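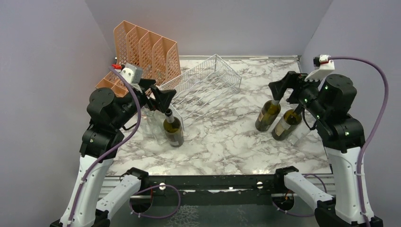

Right wrist camera drops out on the two-arm cell

gurer_bench
Right wrist camera on our bottle cell drops out whenever that arm reaches far across the table. The left one never does it. Reseated the connector twice. Cable is the purple one from Stakport, fitted in January.

railside70
How many ties on it? If the cable is pulled tight at the elbow, the plug takes the load every time the wrist turns.

gurer_bench
Haven't counted. There's a big loop at the wrist.

mk_Rastmont
A big loop is your problem. It swings and works the plug loose. Shorten it and tie it close to the wrist.

railside70
Disagree. Shorten it and you'll break a wire inside a month. Leave the loop and put a clamp just behind the connector.

mk_Rastmont
We run 3 cells with short loops and haven't lost a cable.

railside70
Do yours reach that far?

mk_Rastmont
No, fair point.

gurer_bench
Swapped the two camera cables end for end and the fault moved to the left arm. Ordering a new cable and a clamp.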